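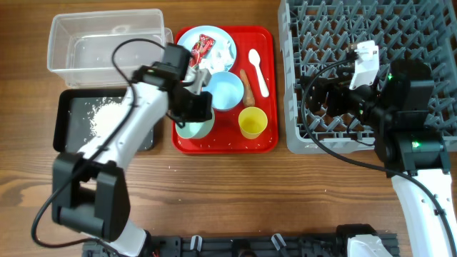

I've worked the dish room at Carretero for 6 years and the arms have been in since September. People keep asking me if they took anybody's job, so I'm going to put down what has changed and what hasn't. The arms do the sort. A tray comes in the way a customer left it, bowls, cup, spoon, a wrapper on the plate with a heap of crumpled white stuff next to it, and all of that has to be separated before anything can go in the gray rack. That sort used to be half my shift. Now I mostly stand on the other side of the table and deal with what comes after.

Nobody on our crew was let go. There were 3 of us on evenings before and there are 3 now. But when Washington Tavares moved up front to the register, they didn't hire behind him on days. So you can say no jobs were lost and be correct, and there is still one less job in that room than there was in spring.

The work is different on your body. My wrists are better. My feet are worse. Sorting had you leaning over the table but you could shift around. Now I walk between the table, the machine and the shelves all night. Lorraine Hollis wore a step counter one week and then stopped wearing it.

Rice is still ours. Bowls and plates are big and the arms can get hold of them. Loose grains end up on the tray and on the wood, and somebody wipes them up with a rag. I wipe that table more than I ever did, because before I'd do it as I went without thinking about it.

Last month we put 688 trays through in one evening when the Drerkwood crowd came over after their event. The arms did not speed up for it. A person sees a line and goes faster, cuts corners, stacks things wrong, gets through it. The arms kept the same pace and the trays backed up to the door. Lorraine and I pulled the overflow to the second counter and sorted by hand like the old days. We finished at 11:40.

The company that put them in is Pisteck. Their tech is decent and picks up the phone. What I would have liked is for somebody to ask us before they set the height of the table. I'm tall and it's fine for me. Lorraine is 62 and short and she works off a step.

Pay: they gave us a small bump for learning the restart and clearing procedure. It's written down, which I asked for. If your place is getting something like this, ask for that part before it goes in, while they still want you to be happy about it.

The thing I miss is talking. Two people sorting across from each other will talk for a whole shift. Now we're at different ends of the room and the dish machine is loud, so it's mostly hand signals until break.

Somebody asked if the Jirkeven location is getting them too. I heard yes, after the holidays. If you work there and want to know what the training is like, message me. I'm on at 4 today so I'll answer late.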